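Ambrose Support Community > Sync and Backup > Solved
Reading time: 6 min
Ticket 1541 — Photos from phone stay "pending" and never reach the shared library
Opened by: Ionuț Lungu
Status: Solved, left open for comments
Shares: 16

We use cookies to remember your login and your language. By continuing to read you accept this. Manage settings

Problem

I am writing this log for the support team and also for other people who have the same trouble, because I searched the forum two evenings and I found only old answers from August which did not help me.

We use Ambrose in our office to collect photos from several phones into one shared library. The library is on a small Stikov storage box which stands in the back room. The phones send their photos over the office Wi-Fi. It worked well for more than a year. After the last update of the phone app, new photos from my phone are shown with the gray clock and the word "pending". They stay like this for days. Photos from my colleagues' phones arrive normally.

What I have:
Phone app: newest version, updated automatically
Storage box: Stikov, two disks, mirrored, 60 percent full
Router: Bakenell, the model which the internet company gives
Library size: 135 GB
Number of my photos pending at the time of opening the ticket: more than I want to scroll

What I tried before writing

I restarted the phone. No change.

I restarted the storage box from its web page, with the correct shutdown and not with the button. After the restart my colleagues' phones connected again in less than one minute. Mine also showed "connected", with the green dot, but the photos remained pending.

I signed out of the app and signed in again. The app made a new scan of all the photos and this took a long time. At the end it said "Everything is checked", and the clocks were still there.

I turned off battery saving for the app. I have read that some phones stop the background work when the screen is dark, so I also left the screen on and the app open during lunch. No change.

I did not reinstall the app, because the help page says that pending items can be lost from the queue, and I was not sure if "from the queue" means only from the queue or also from the phone. Maybe the help page can be more clear in this place.

Reply from Joonas Peltonen, support

Hello Ionuț, thanks for the detailed list. You can reinstall without losing photos, the queue is only a list of names. But please wait with it, as it would clear the log we want to read. Could you do this first:

1. Take one new photo, of anything.
2. Wait two minutes.
3. Open Settings, Diagnostics, Export log, and send us the file.
4. Tell us if the new photo also gets the gray clock.

Answer from me

I did the four steps. The new photo got the clock immediately. I attach the log. I sent it by mail, so the file did not pass through the app.
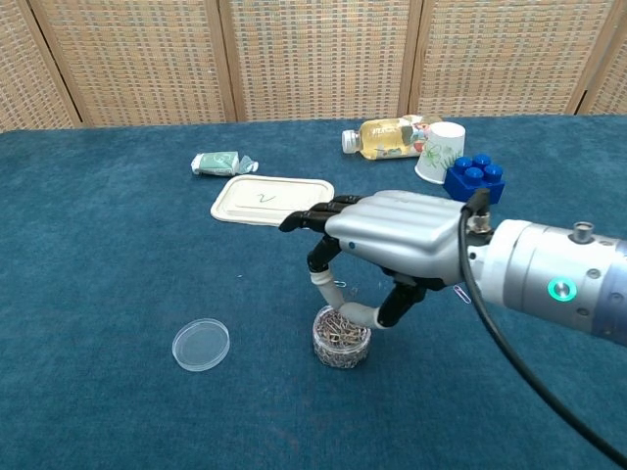

In the log I see the same line again and again: "upload refused, target folder not writable". I do not understand this line, because on the web page of the Stikov box my user has the right to read and write. I looked three times. I also opened the shared folder from my computer with the same user name and password, made a new text file inside, and deleted it. So for the computer the folder is writable — only for the phone it is not.

Reply from Joonas Peltonen, support

The log is very useful. The photo itself is fine too: normal size, normal date information, nothing strange in the file. So we can forget the idea of a damaged picture blocking the queue.

Please look at the full path in the log, a few lines over the error. Which folder name does the phone want to use?

Answer from me

The path ends with "Urico/Phones/Ionut". Urico is the name of our shared library. But my folder on the box is called "Ionuț", with the small comma under the letter t. When I look on the box from the computer, there is only this one. There is no folder "Ionut".

Reply from Joonas Peltonen, support

Then I think we have it. Before the update the app used the device name exactly as you typed it. The new version removes special letters from the name before it builds the path. For most people nothing changes. For you the app now looks for a folder that does not exist, and your user is not allowed to create new folders at the level of "Phones", only to write inside your own. The message "not writable" is correct but it does not help anybody to understand.

You have two options. Either the administrator gives you the right to create folders in "Phones", and the app will make a second folder, or the administrator renames the existing folder to "Ionut". The second is cleaner. Please pause the upload on the phone before you rename, and start it again after.

Solution

We did the second option on 4 January 2021. The steps, for people with the same error:

1. In the phone app, open Uploads and choose Pause.
2. On the web page of the box, sign in as administrator (my own user could not do this step).
3. Open the shared library, then Phones, and rename the folder so that it has only simple letters.
4. Wait until the box finishes the index. For us it took about 16 minutes.
5. In the phone app, choose Resume.

The clocks began to disappear after a few seconds, starting from the oldest photo. The test photo was the last one and it arrived also.

One small thing which is not solved: the albums that I made before the rename show an empty cover. The photos inside are complete. If I choose the cover again by hand it stays. I have many albums, so I would prefer an automatic way.

Reply from Joonas Peltonen, support

The empty covers are a known problem after renaming. Go to Library, Maintenance, Rebuild covers. It can run during the night. I have also asked the app team to change the error text, and to check for an existing folder with the old spelling before refusing the upload. I cannot promise a version number.

Answer from me

I ran Rebuild covers and in the morning all covers were back, except for one shared album where I am not the owner. I have written to the owner. Thank you for the patience with my long messages — the ticket can be marked as solved.

3 comments
Was this ticket helpful? Subscribe to the Ambrose newsletter for monthly tips.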